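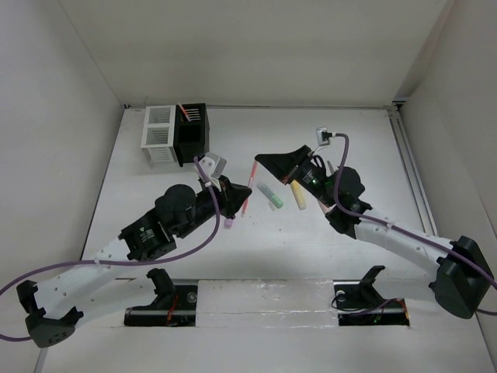 Both arms over the table during the marker task, pen holder at upper left.

Tovitz Cell: Setup and Care FAQ
Last updated August 13, 2023

These are the questions we get most often about the two-arm Tovitz tabletop cell. For the control software, see the Sternar help pages. For orders and returns, contact Grurkomex support.

What do I need before I start?
A flat, level bench that does not wobble, a grounded outlet for each power supply, and the hex keys from the accessory bag. You will also need a soft cloth and a small flashlight for looking into the rail cutouts. Set the cell up away from a window if you can. Sun moving across the white walls during the day changes the exposure.

Which arm is left and which is right?
Left and right are always given as seen from the near edge of the table, where the rail is. The software uses the same names. If you stand behind the back wall to work on something, the names do not change.

How do I mount the arms?
Turn off both supplies. Lower each base into its cutout in the rail, start all the screws by hand, then tighten them in a cross pattern. Do the left arm first. Leave the white center panel off until both bases are tight and the wires are connected, then put it back on.

Where do the red and black wires go?
They stay in the cutouts, below the level of the tabletop. Red is positive and black is negative at both bases. Tug each connector lightly after you seat it. A connector that is only halfway in can work for hours and then drop out when the shoulder moves.

How much slack should the purple cables have?
Enough that the wrist can turn to both ends of its travel without pulling the cable straight. The loop at the gripper should be loose. Move the arm by hand with the power off and watch the loop the whole way. If it catches on a motor housing, move the tie back one hole on the upper link - do not shorten the cable.

Do I have to home the arms every time?
Yes, after every power-up. Home one arm at a time, with the other one parked. If you home both together they can meet over the middle of the table.

How long is the warm-up?
Run the slow sweep program for 12 minutes before you check calibration. Calibration done on a cold arm will be off later in the day.

How do I check calibration?
Lay a marker near the center of the table and send each gripper to it from its own side. Both tips should come down on the barrel. If one lands short, redo the base offset for that arm only. If both miss in the same direction, the table has probably shifted and you should check the rail screws first.

Why do you use markers for the test task?
They are cheap, they roll, and the caps come off, so they show grip problems quickly. The task is to pick up loose markers and put them in the pen holder. Other objects are fine as long as they fit the jaws and are not heavy.

Does it matter where the pen holder goes?
Keep it toward the back left, where the Paredes task file expects it. If you move it, teach the drop point again.

The gripper slips. What should I check?
Wipe the jaws first. Marker ink and skin oil are the usual cause. Next, look at the wedge tips for wear, and replace them as a pair. Raise the grip force last, and only in steps of 2 percent. Too much force will squeeze a cap off or push the marker out sideways.

One arm stops partway through a move. Is the motor bad?
Usually not. Turn off the power, wait 60 seconds, and reseat the connectors at the gripper board and at the base. Then start up and home again. If the arm stops in the same place, look for a cable pulled tight at that position. If it stops in different places, send us the log.

How often does it need service?
Wipe the table and jaws daily. Check the base screws and cable ties once a week. We changed the tie layout in May, so if your cell is older than that, ask for the new diagram.

Can I reach in while it is running?
No. Pause is not enough - the motors still hold power. Switch off both supplies first, and support the arms with your hand because they will drop.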